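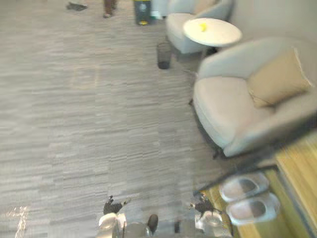 Lounge carpet, armchairs and side table, slippers on the step to the right.

Site rules for lounge runs — draft 2, comments please
Posted by baltix_hand, Monday

Ramil Talavera has put the draft round. The main points: anyone inside the taped area stands still while the arms are live, footwear stays off the floor, and the base keeps 40 cm from any edge or step. Speed limit drops to 200 mm a second when a person is in view. Thoughts?

pellgate
Who measured the 40? I asked the same thing about draft 1 and got a link to the Vikora handbook, and that was written for a flat warehouse. A lounge has a step in it. I'd want to see a stopping test on carpet before I sign anything.

Orrin_K
Forty is fine. We've used it at Calimlim since October with no bother.

pellgate
"No bother" isn't a test. How many of those runs went anywhere near a step?

Orrin_K
Fair, not many. Most were in the kitchen.

mossyfen
My problem is the footwear line. Slippers on the step are off the carpet, so do they pass? The draft says "floor" and never says what counts as floor. Two people will read it two ways and both will tick the box.

baltix_hand
I read it as anything you can walk on. So no, they wouldn't pass.

mossyfen
Then write that down. Same with the waste bin between the chairs. Is it furniture or clutter? Rule 316 in the old Rornard list had a proper definition and somebody cut it to save a page.

dunlin77
Can't agree with all this. Homes have slippers and bins in them. If you clear everything before each run you end up with a rule about tidy rooms — and a machine that's only been checked in tidy rooms.

pellgate
Nobody said clear everything. Say what's allowed and where, so the checks mean something.

dunlin77
The draft doesn't say that either. It says "keep tidy where possible". Where possible!

Orrin_K
And standing still for the whole run? Try that for an hour. People shuffle. I'd rather have them out past the tape, full stop.

baltix_hand
Will pass that on to Ramil. The 40 stays in for now, marked untested. Send me wording for "floor" if you have any.

mossyfen
Sending mine tonight. Includes steps.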